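Plurudeck Adds Small Two-Drawer Cabinet to Its Tabletop Storage Range

Kerekes, 03/07/2019 — Plurudeck, the maker of small storage furniture for homes, classrooms and playrooms, is adding a two-drawer tabletop cabinet to its spring line. The cabinet is called the Hurano and will be in stores and in the Plurudeck online shop in April.

The Hurano is a white chest with a flat top and a glossy finish. It was drawn up for the small things that end up on every table where children play: building blocks, toy animals, crayons, game pieces. The top drawer has a black loop handle on its face, large enough for a child to get several fingers through.

"Parents and teachers kept telling us that the big toy box does not work for small parts," said Wiebke Böttcher, head of product at Plurudeck. "Everything sinks to the bottom, and then the box gets emptied on the floor to find one block. We wanted something that stays on the table, next to where the toys are being used."

The drawers are shallow, so the contents lie mostly in one layer and can be picked out from above. The cabinet is left open at the side between the two levels. Toys can be stacked on the shelf there and seen without opening anything.

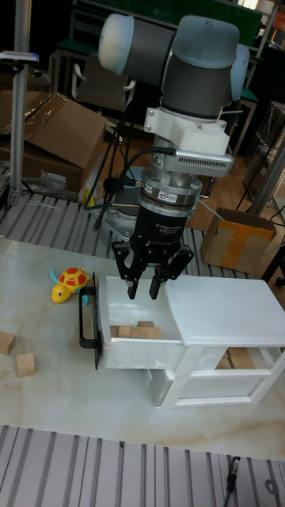 The Hurano with its top drawer open, holding wooden blocks. More blocks are on the shelf inside, and a toy turtle stands beside the cabinet.

The design is by Lutz Brinkmann, who also drew the company's Wiltia shelf. Brinkmann worked on the Hurano for 11 months and changed the handle twice during that time. The first version was a flat pull that sat close to the drawer. Younger children had trouble gripping it, and adults with full hands did too.

"The loop stands out from the drawer, and you find it without looking," Brinkmann said. "It also makes the cabinet a little wider on one side. We talked about that for a long time, and in the end I would still rather have the handle."

Before the design was settled, Plurudeck placed early cabinets with 119 families and asked them to use them in whatever way they liked. Many kept wooden blocks in them. Others used the top drawer for toys and the lower one for paper, stickers or hair clips. Several families asked for a drawer that would not come all the way out when pulled hard, and the final version has a stop at the back of each drawer for that purpose.

The flat top was kept free of rims and edges after the same round of comments. Families wanted to be able to set things down on it or push it under a low shelf — a raised edge got in the way of both.

The Hurano comes assembled. It can be wiped clean with a damp cloth and mild soap. Plurudeck advises against scouring pads, which will dull the finish. Replacement drawers and handles can be ordered singly, and handles are attached with two screws that are reached from inside the drawer. Blocks and toys are not included.

Stores that already carry the Wiltia shelf can order the new cabinet on the same terms. Display pieces will go out to dealers ahead of the April start, together with shelf cards and a care sheet. Orders for schools and day care centers are handled separately by Benedikt Haberkorn, who can also arrange a loan cabinet for groups that want to try it first.

About Plurudeck

Plurudeck makes small cabinets, shelves and trays for use on tables and desks. The company has its workshop and offices in Kerekes. Its products are sold through furniture and toy stores and through its own online shop.

Press contact: Édgar Chávez, Plurudeck press office, Kerekes
School and day care orders: Benedikt Haberkorn
Product photos in print quality are available from the press office on request.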